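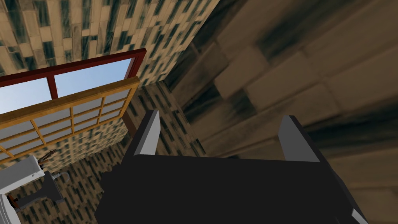
Wood planks on the wall of a rented flat -- remove or live with?

marlow_k
Good evening to all. In February we moved to Altden, in a building from the 1970s, and the living room has wood planks on the walls up to the ceiling. My husband wants to paint them white. I am afraid that the landlord will keep the deposit, 1000 euros. The contract says only "no permanent changes". Is paint a permanent change?

tessera
Yes, it is. You can't take paint out of wood grain without sanding, and sanding is also a change. Ask in writing before you open the can.

Brusk77
I don't agree with tessera. I painted planks in two rented flats and both owners thanked me. Old paneling makes every room dark. Use a blocking primer first or the knots will come through yellow after one summer.

tessera
You had luck with two owners. My cousin had not, and she paid 577 for a carpenter.

olive_stairs
Before painting, try to change the other things. Dark room is often a lamp problem. With plank walls I would keep the furniture long and low, all on one side, and put one strong color on it. Yellow works very well with brown.

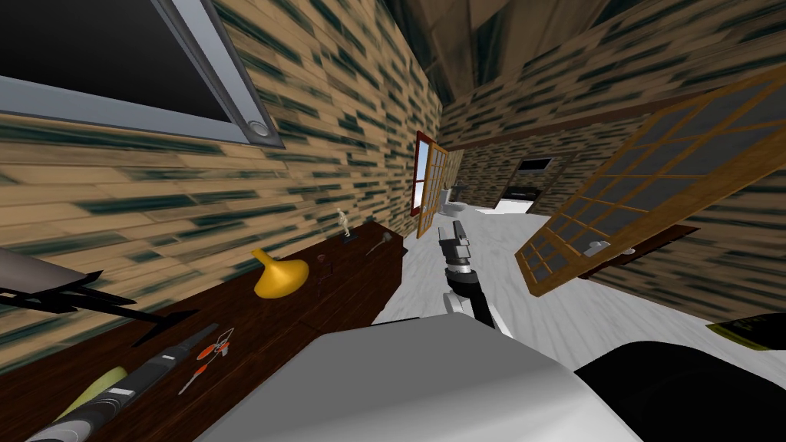 Yellow vase on a dark counter, plank wall behind.

marlow_k
Thank you, olive_stairs, the yellow I like. But so much brown together, is it not heavy? Our floor is also brown.

olive_stairs
It is heavy if everything has the same brown. Take the counter or sideboard clearly darker than the wall, then the wall looks lighter. I bought mine from Giraldo, second hand, and oiled it two times.

Brusk77
Sorry, but this is decorating around the problem. She will look at these walls every evening for years. Paint them.

pine_and_lime
There is a third way. In Orklow we screwed thin boards over the planks, through the old joints, and painted the boards. When we left we filled 13 small holes with wax stick and the owner found none of them. You lose 2 cm of the room on each side.

tessera
Holes are also a change :) but I admit this is better than paint.

marlow_k
I wrote to the landlord today, 16 Aug 2025, and asked for paint on one wall only, the one without the window. My husband is not happy but he will wait. Does somebody know if the Itex wax sticks exist in a light pine tone? I found only oak and walnut.

pine_and_lime
We mixed two sticks, the light oak and the white one. Warm them in the hand first -- cold wax breaks.

Contact us | Terms and rules | Copyright forum operators and members | Back to top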